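Can a robot pack my bag yet?

July 26, 2023

My sister-in-law sent me one of those lists of jobs that will be gone in ten years, and I got stuck on the line about housework. Gone! I have been waiting for somebody to take my housework since 1990-something, so you can imagine how fast I clicked. I've been reading up ever since, and I have opinions.

Floors are done, I'd say. My Tresar vacuum cost me 340 less than the fancy one and it does the hallway while I drink my coffee (it also eats one sock a week, fine). But floors are flat and they stay where you left them. A bag is a whole other animal. It flops over, the mouth closes up, the strap falls in the way, and you need one hand to hold it open while the other one does the work.

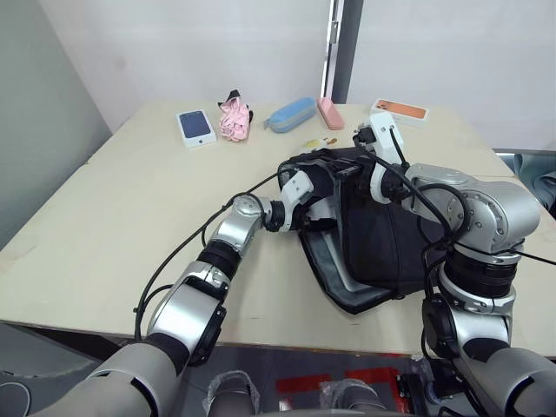

I do this every morning for two kids without looking, usually while yelling about shoes. A pencil case goes in, the bag slumps, I give it a little shake and keep going. Try writing that little shake down as instructions! I gave it a go on the back of an envelope and quit after 34 steps, and I hadn't even gotten to the zipper.

The shop floor is the same story, from what I hear. A friend packs orders at the Rovell warehouse outside Tarnitz, and the machines there are great with boxes and hopeless with anything soft, so sweaters and tote bags still go to people. She isn't worried about her job this year.

Would I pay 3000 dollars for a pair of arms that could pack lunches and fold towels? Yes, tomorrow, even if it took them 40 minutes. I'd want them to do fitted sheets too, though, and I can't do those myself.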